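Doveck Automation Centre -- Members' Newsletter
15 January 2026

Maintenance notes: the Konine cell returns to its service schedule

The simulation model of the Konine cell has been brought back into line with the physical arm, and members may book time on both from the start of next week. The work was carried out under job number 2381 by Boonsong Tanasarn, who has had charge of the cell since September.

The cell consists of a single arm with a two-fingered gripper and a wrist-mounted camera. Its simulated counterpart runs in the Meesuk room model, a furnished interior in which pick-and-place routines are tried before they are released to the arm. Over the autumn a number of members reported that routines which ran cleanly in the model closed the fingers too early on the machine. The fault was traced to the wrist camera offset, which had been altered on the arm during a cable change and never entered in the model.

Checking the wrist view

The offset is checked by driving the simulated wrist to a set of stored poses and comparing each rendered view with the reference held on the server. Several of the poses are deliberately awkward. At the steepest of them the camera looks almost straight up past the gripper housing, with a single finger standing against the grey curved surface overhead and the tiled wall running away to the left. A small error in the offset is much easier to read at such an angle than in a level view.

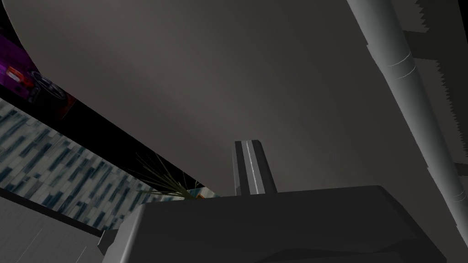 Finger opening and zero

Once the offset has been confirmed, the fingers are opened fully and the zero is taken again. This is done with nothing between the tips. The two fingers should stand as mirrored counterparts, and their tips should come to nearly the same height in the wrist view; a clear difference between them indicates that the camera is still rotated on its mount. Members repeating the check should choose a background with a strong straight edge. The brown wood-framed structure with the pale surface serves well, and its rails give a good line against the black area beyond. The opening is then cycled 300 times in the model and the zero is read once more. On this occasion it had not moved.
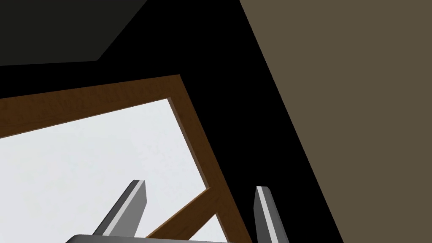

Approach to a flat object

The last part of the procedure concerns the approach. The gripper is brought up to an object and halted before the fingers close, and the stored pose is compared with that of the arm. Two members of staff are required when the same pose is run on the machine -- one at the pendant and one at the stop button.
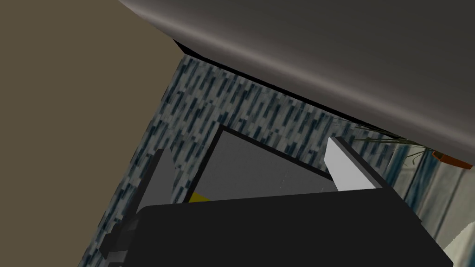
The approach pose is the one most often entered wrongly, and the service sheet has been rewritten accordingly. It now asks for the position of the object to be judged against both fingers. The flat grey block lies between them in the wrist view, with its lower portion hidden by the gripper body, so the sheet directs the operator to work from the upper and left edges, where the thin dark border can be followed. The speckled surface underneath is of no use for this purpose, as its pattern is too busy to measure from. The former sheet made no mention of either point and should be discarded.

Service interval and bookings

The offset and zero will in future be checked every six weeks, and after any work on the wrist, however minor. The Arine bench cell will move to the same interval once its own model has been updated. Results are to be entered in the cell log on the day of the check, with the initials of the person who carried it out.

Routines saved before the correction have been left in place but marked for review. They should be run again in the model before any attempt is made on the arm. Requests for bench time should be sent to the Doveck office in the usual way, quoting the cell name and the routine to be run. Questions about the revised sheet should be addressed to Boonsong Tanasarn.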